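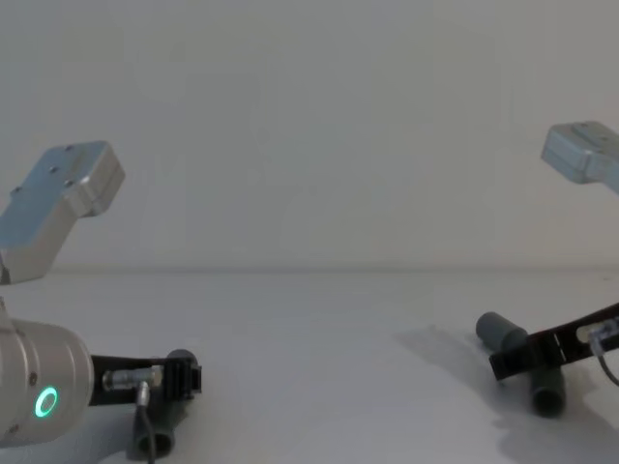
*Two dark gray, pipe-like pieces on a smooth white tabletop.*

# The Long Job Behind the Walls

The water in Ildikó Hegedűs's kitchen used to run brown for the first minute every morning. She filled a bucket with it and used it on the balcony plants. When the color cleared she made coffee.

"I did that for years," she says. "I thought it was what an old building did."

Her building, on a side street above the tram depot, has 26 apartments on four floors. The original supply lines were galvanized steel, and over the decades rust and scale had narrowed them from the inside. On the top floor a shower and a kitchen tap could not run at the same time. People on the fourth floor learned to listen for the neighbors before washing their hair.

Last winter the owners voted to replace all of it. The work started in February and finished in early summer, and for most of that stretch the people who live there had at least one open wall.

## Finding the lines

The first problem was the drawings. The building had one set, and it showed the pipes where the architect had meant them to go. Ottó Pap, who ran the crew for the plumbing firm Jakab, spent his first week tapping plaster and opening small holes in pantries and hallways.

"You find a pipe, you follow it, it goes into a wall and comes out two rooms over," he says. "Then you find out someone moved the bathroom in the seventies and left the old line in place, still full of water."

There were several of these dead ends. Water that sits in an unused branch goes stale, and some of it can find its way back into the lines people drink from. Pap's crew capped or cut out each one before starting on the risers, the vertical pipes that feed every floor.

The risers were changed one at a time. Each took the water away from a column of apartments from 8 in the morning until 5 in the afternoon, for several days running. A standpipe in the courtyard served whoever was without. Krisztina Pálfi, who teaches piano from her second-floor living room, moved her lessons to the evening and kept two soup pots filled on the stove.

"The drilling I could plan for," she says. "The dust went everywhere. It got into the piano, and I had to have the action cleaned twice."

## What to put in

Owners who take on a job like this have to choose a material, and the arguments can go on longer than the work. Copper lasts well and costs a lot. Plastic is cheaper and quicker to fit, and it bends around corners that would need several joints in metal. It also has to be kept away from strong sunlight and from very hot flues.

The building ended up with a mix. The risers are copper, and the branches inside each apartment are plastic. Kinga Szekeres, the engineer who drew up the plan, says the choice came down to access. A riser sits in a shaft shared by everyone and is hard to reach again. A branch under a sink can be changed in an afternoon.

She also asked for a shutoff valve at the entrance to every apartment. The old building had one valve for everything, in the basement, behind a coal bin. A leaking toilet on the third floor meant no water for anyone.

The valves added to the bill, and a few owners objected. Szekeres told them to leave out the new tile in the stairwell instead. They did, and the stairwell floor is still chipped.

## Afterward

Not everything went to plan. One shaft turned out to be too narrow for insulated pipe, and a strip of brick 30 feet high had to be cut back by hand — eleven extra days. A ceiling on the first floor came down in one corner when an old joint let go overnight. The repair was covered by the firm's insurance, but the owner waited until fall for a painter.

Pressure on the top floor is now close to what it is at street level. That brought its own small trouble, as washers in old taps began to drip. The hardware store on the corner sold out of one size and had to reorder.

Hegedűs still keeps the bucket on the balcony, under the downspout. She says the tomatoes did better this year, though it was also a warm one.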